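The Patience Setting

By the time the building's heat shut off for the night, Sorcha Hanrahan had renamed the same variable four times and was beginning to suspect that the trouble lay somewhere else. She had a blanket from the car over her knees and a mug of tea that had gone the color of a puddle, and on the screen the planner sat there thinking, as it had been thinking for most of Friday, about how to pick up a washer.

The planner was called Prenach. Salazar had named it after the village where his grandmother kept geese, in the days when Salazar still worked at Vondoritz and named everything, including the coffee machine, which was Andeck and always would be. He had left in May for a job with a garden and a shorter drive, and what he had left behind was a great deal of code, written with love and hardly any comments, and one configuration file Sorcha had been warned never to touch.

She had, of course, touched it.

It was only one line. Prenach took in what people did with their hands, all the small reachings and pinchings, and cut it up into pieces it could learn from, and it did this very well except that it kept stopping. Give it a box with something small at the bottom and it would send the fingers down sweetly as you please and then wait, hovering, for the longest time, like a guest who can't decide whether to take the last cookie. The customers hated it. Sorcha's boss, who was a kind man and hardly ever used the word hate, hated it too.

So she had gone looking, and there in the forbidden file, between the joint limits and the camera offsets, she found a line that said patience = 42. There were no units. There was no mention of patience in the manual, and when she searched the rest of the code for it the word turned up in 7 places, none of which explained the others. She changed it to 3, because three seemed a sensible amount of patience for a machine to have, and ran the whole test again from the top.

Well, it was quick! She had to give it that. The simulated arm went down into the simulated box like a heron after a fish, and the box went over, and the washer went somewhere under the simulated floor, where it kept falling until she closed the window. She put the number back. She tried 53, just to be fair to it, and got up to stretch her legs and came back and it was still making up its mind.

What she ought to have done then was go home. She opened the recordings instead, the old ones, from the winter when Salazar had done all the demonstrations himself with a gripper in each hand, evening after evening with the lights turned low, and she let one play from the beginning with the sound off.

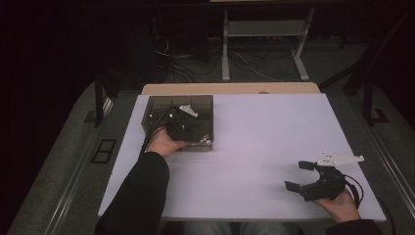
What the Hands Knew

She had seen these recordings before, naturally, but always at speed, or as plots, two colored lines wandering up and down a chart. It was a different thing to sit and watch at the pace it had been lived. His left hand was down in the gray plastic box and his right was off on its own at the other side of the table, jaws open, holding on to nothing at all, and she noticed that she had leaned closer to the screen.

She let it run. The left hand stayed where it was. She thought the video had frozen, and looked at the clock in the corner, and the clock was going along nicely. Then the fingers moved the smallest amount, and rested, and moved again, and she understood that he was feeling for it. He had gone in, found that things were not quite where he'd thought, and given himself a moment. There was a moment like that in the next recording, and in the one after.

The pauses were in the data, then. They had been in there all along, and Prenach had learned them faithfully, as a child will learn a grandfather's cough. The only thing it had never been told was what they were for. It waited because the hands had waited, and then it had no idea when to stop.

Sorcha pulled the blanket up and opened a new branch. It took her until well past midnight, and one more cup from Andeck, who groaned about it. She left the number alone. She wrote a little check beside it, twelve lines or so, that looked at the finger forces while the planner hovered and let it go on as soon as they had settled, and gave it the full 42 only if they hadn't. Then, with a feeling of great daring, she added a comment above the line. She wrote: time to feel around in the box. Ask Salazar about units.

The simulated arm went down, and lingered, and came up with the washer. She ran it again to be sure, and then again because she liked it.

On her way to the car she typed him a message, decided it was much too late to send one, and sent it anyway. His answer came while she was scraping the windshield. He was up with the baby. The units, he said, were geese, and he would explain on Monday.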